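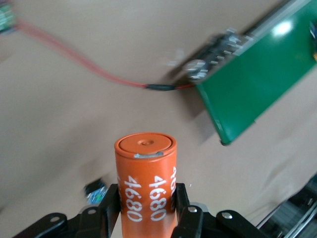
A 4680 cell in its orange sleeve.

The battery wall comes to Tamarora, maybe

2024-03-15

Anyone who lives in the Osman Street buildings will have found the flyer under the door by now. Stornance, the company that manages our heating and hot water, would like to put a large battery in the old bike room of every building on the block, charge it at night when power is cheap, and run the hallway lights, elevators and pumps off it in the early evening when power is expensive. The flyer says we will save money. It says this four times on one side of one sheet of paper, and on the other side there is a drawing of a leaf.

I went to the open meeting in the Tamarora school gym with a notebook and a bad attitude, and I came home with most of both. What follows is my own reading of the plan. The newsletter has not taken a position and I am told it will not.

Start with the money. The headline number is $46 a year off the shared charges for each apartment. Fine. I would pick up $46 if I saw it on the sidewalk. But when someone in the second row asked what electric rates that was based on, the answer was last winter's rates, and specifically December, when the gap between night and evening prices was about as wide as anybody can remember. The slide with the savings on it did not mention December. You had to ask. If you work out a whole year from its best month you can make nearly anything look good, including my garden.

The gap between cheap hours and expensive hours is the entire business here. A battery doesn't make any power. It holds some, loses a bit on the way in and a bit more on the way out, and gives you the rest back later. If the night price goes up, or the evening price comes down, the savings shrink, and the battery still has to be paid for. I asked whether the contract says what happens then. It says we keep paying.

The contract runs for 11 years. The equipment warranty runs for 7. I have read that part of the handout several times now, looking for the footnote that fixes it, and there isn't one. In the last stretch of the deal we would be paying a monthly fee for a thing in the bike room that the maker no longer stands behind. The Stornance people said the equipment is expected to last well beyond the warranty. My dishwasher was expected to last well beyond the warranty too.

They also said that capacity fades with age, and to their credit they didn't hide it. All rechargeable batteries hold less as they get older, as anyone with an old phone knows. What the handout doesn't show is a savings figure that fades along with it. The line on the chart goes straight across, the same in the last year as the first.

Then there is the matter of who makes the thing. The cabinets come from a firm called Hondus, which was new to me and new to everyone I was sitting with. The company has a nice website. It has a page of completed projects, and as far as I could tell most of them are parking garages. I have nothing against parking garages. People don't generally sleep on top of them, though, and I would like to see one apartment building of about our age and size where this has been running through a couple of winters. We were told a list of reference sites could be provided. I asked for it at the meeting and again by email, and so far I have a reply thanking me for my interest.

Fire came up, of course. I think some people in the room went too far with it. There was talk of scooter fires, and one of the neighbors had printed out news stories and was handing them along the row. A cheap scooter battery charged overnight with the wrong plug is a different case from a fixed cabinet that has been inspected, and we should be fair about that. Still, being fair cuts both ways. The bike room in our building shares a wall with the back stairs. Those are the stairs we are all supposed to go down if the front hall is full of smoke. When this was pointed out, the presenter said placement would be looked at during the detailed design phase. The detailed design phase comes after we sign.

I would want that turned around. Have the fire department look at each room first, put what they say in writing, and then talk about signatures. If the answer is that the cabinet should sit outside in the yard on a concrete pad, then the price changes and so does the view from the ground floor apartments, and the people who live in them should hear about it before the vote.

And where do the bikes go? This got a laugh when it was asked and it didn't get an answer. There are a lot of bikes in our building. If they end up chained to the railings in the front hall we will be back to the arguments of a few years ago, which I do not want to relive.

The other big selling point is blackouts. The flyer says the system offers "resilience." I took that to mean that when the power goes out, the lights in my kitchen stay on. They don't. The battery would only feed the shared circuits, and even then only if the building buys the backup option, a separate switch and some rewiring at an extra cost of $2188 per building. Without the option, the battery shuts itself off when the grid goes down and we all stand in the dark together as usual. So when you read that word on the flyer, please read it with the price list next to you.

With the option, I will admit, it starts to look more interesting to me. Our elevator has been stuck between floors during an outage more than once, and the neighbors on the top floors who can't manage the stairs are simply stuck at home until the power comes back. A few hours of elevator service would be worth something real to them. I would rather pay for that on purpose, knowing what it costs, than be sold on savings and find the useful part listed as an extra. If Stornance had come to us and said this is mainly a backup system for the elevators and it might cover part of its own cost, I would have had a much shorter list of questions.

I should also say that doing nothing has a price. The shared electric bill has gone up and will likely go up again. The hallway lights in three of the buildings are still the old tubes, on all night and all day. Replacing those and putting in motion sensors is boring, it needs no contract with anybody, and a decent electrician could price it in an afternoon. There was no slide about hallway lights. I asked whether the battery savings were figured with the old tubes or with modern ones, and it was the old tubes. Use less power in the evening and there is less for the battery to save us. We could do the lights first and then run the numbers again.

The same goes for the hot water pumps, which in our building run around the clock whether anyone is showering or not. A timer would help. Stornance manages those pumps already - it could have set them on a timer any time it liked.

Some things I would want in writing before I voted yes:

Savings worked out on a full year of rates, with a low case and a high case.

A warranty that lasts as long as the contract, or a contract that ends when the warranty does.

The fire department's opinion on each bike room, by building.

Who pays to take the cabinet away at the end. The handout says removal is "by arrangement," and I have been on the wrong side of arrangements before.

The names of some apartment buildings we can call.

What happens if Stornance is sold, or Hondus stops making spare parts.

None of this is hostile. If the answers are good I will vote for it and help carry the bikes out. My worry is the speed of it. The flyer says the price is held for a limited time, and I have never been offered a good long-term deal that fell apart because I took a few extra weeks to read it.

Ballots go out by building, one per apartment, and a blank one counts as an abstention. The full handout is in the laundry room on the shelf above the dryers. Please put it back when you're done, as the first copy has already gone missing. Questions for Stornance can be dropped in the box by the mailboxes, and if you get a real answer to any of the ones above, send it to the newsletter and we'll print it.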